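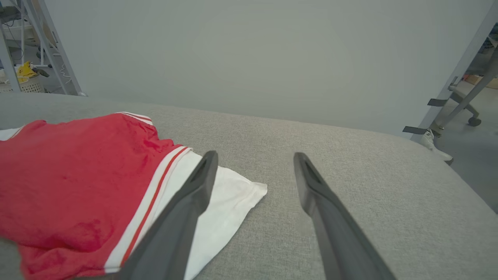 24/02/2020, Clardale, sixth day of the talks

We have agreed on the word "river." It took until eleven this morning, and I'm told the previous round never got that far, so there was a small burst of applause from the Trurora side and a cough from the Hernero side, which our interpreter rendered as "noted with interest."

The draft communiqué now stands at 474 words. On Friday it was 1262. Everything that went was something a person had feelings about. The ferry crossing went, the dredging went, and the paragraph on the water gauges went to a working group that has no members yet. What is left is mostly the names of the ministers and how warmly they shook hands.

Chinyere Etim chaired again. She has a way of taking off her glasses when a delegate says "with the greatest respect," and both sides have begun to dread it. Hernero wanted "historic rights" in the second paragraph. Trurora wanted "traditional uses." She asked each of them to explain the difference, let them both go on for half an hour, and then called lunch. I had the fish, which I suppose was a statement of some kind, though I just don't like veal.

They call this place the Villa, but the heating belongs to a much humbler building. I took minutes in my coat.

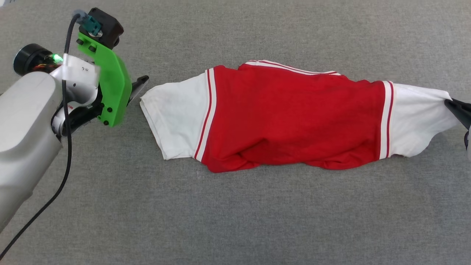
After lunch came the flags. There is to be a ceremony if we sign, and if there is a ceremony there must be a joint emblem for the survey boats, as neither side will sail under the other's. Trurora brought seven designs, all with a bridge. Hernero brought one, with a heron so large that the river had to go behind it. By four o'clock I would have voted for a plain red shirt, the sort with a white ribbed collar and no logo or lettering anywhere on the front, run up the mast by one sleeve. You can't lodge an objection to a blank. Well, Hernero could, but it would take them until December.

The emblem has been put off to tomorrow along with the seating plan, the language of the press release and the question of who walks in first. Etim suggested two doors. The Villa has two doors, but one of them opens onto the kitchen, and each side has asked in confidence which one the other would be getting.

Wrote up the minutes until ten. I used "frank" twice and "constructive" once. Called home, got the machine. Must find out whether the laundry here does collars by Wednesday.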